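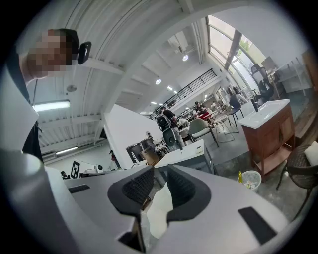 Stop buying finished grippers. There, said it.

Natnael Chala and I built ours at the Bellholm shop over June, 2 bad versions first, and I learned more from the bad ones than from any kit. First set of fingers was hard plastic. Useless on tissue. Anything soft just slid out or tore. Second had a hinge that stuck halfway, my fault, measured wrong.

People say a shop build wastes time. Sure – weeks of it. But when a pad wears out I know wich screw to turn. Cuiping Lu paid 2,000 for hers and has to mail it back for a loose spring. Mail it! For a spring!

Buy the motors, fine. Buy the bearings. Make the hand yourself, then go break it on somthing.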